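Last changed 13 June 2026

# Gripper tips: when the jaws do not open again

This page is for people who work with the hand-held grippers at a table, and also for people who have one at home on the workbench. I wrote most of it in February, after the fault which I describe first, and I add to it when I learn something new. English is my second language, so please tell me if a sentence is not clear.

## What happened to ours

The left gripper of our pair, number 214, closed on a plate and stayed closed. The trigger came back to its place under the finger but the jaws did not move. The person holding it did the natural thing, which is to pull. The plate went up, turned over and broke on the floor, and one piece made a small cut above the shoe.

We opened the housing the same evening. The return spring was whole. The small pin that guides it had moved out of its seat by the thickness of a fingernail, and the spring was pressing on the side wall and not on the slider. The screw which holds the pin was loose enough to turn by hand.

The maker of our grippers, Raltow, says in the booklet to check this screw every 2,000 closings. We had read this and we had not done it, as our counter was reset when the software was updated. Now we check on the first working day of the month and write the date on a strip of tape inside the cover. The counter can say what it wants.

## If the jaws are stuck on something

- Do not pull, and do not shake.
- Bring the object down until the table carries its weight.
- Let go of the trigger completely. Count to four.
- Press the trigger once more, fully, and let go slowly. With a pin that is only a little out, this often frees it.
- If it is still closed, switch off the power and unplug the cable before your fingers go near the jaws.
- Push the jaws apart with a wooden spoon handle. A screwdriver will cut the soft pads, and a new pair of pads costs more than you think.

Put the gripper away after this, even if it works again. We tie a red string on it. A gripper with a string is not used until somebody has opened it.

## Cleaning the pads

Dust and a little hand cream will make the pads slippery, and then people squeeze harder, and the pin suffers. I wipe ours with a cotton cloth and warm water with one drop of dish soap, then with clean water, and leave them open to dry overnight. We tried the Wuvico spray for kitchen surfaces and it left the pads shiny. They held a spoon badly for a week. Plain alcohol is also not good here, at least on our pads, where it made small white lines.

For the joints I use Fellix dry lubricant, a very small amount on a toothpick. Oil collects crumbs. If you have oiled already, take the jaw off and wash it. You can't remove it from outside.

## Cables

Our second fault was a cable. A foot pulled it, the plug came half out of the gripper, and the gripper went on and off by itself with the jaws moving. I was more afraid of this one than of the broken plate.

- Leave enough length that you can stand up and step back once.
- Lay the rest flat, away from the chair wheels. A wheel over a cable makes a break which you can't see from outside.
- Tape it where people walk. We use Mak cloth tape, 66 mm wide, which comes off the wood floor without leaving glue.
- Wear closed shoes. I repeat this every time and I will repeat it again.

## At the table

Keep hot drinks and knives on another table. A plate for practice can be plastic or metal, and we have changed to these for new people. Things that you would be sorry to break should stand toward the back. Before the first closing, try each gripper in the air, open and closed, and listen. A dry click at the end of the opening means that the pin is moving, and you should stop there.

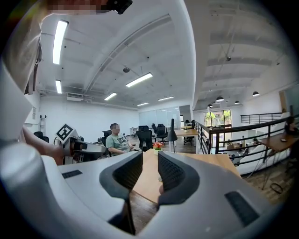 Both grippers should pass this test before anything is lifted.

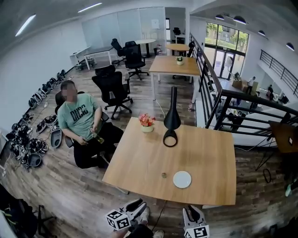
## From readers

We had the same stuck jaw on an older pair, and for us the screw was not loose at all. The seat of the pin was worn into an oval, so it came out again two days after we tightened everything. You should look at the seat with a strong light before you close the cover. And please write the size of the screwdriver, I ruined one screw with a wrong one.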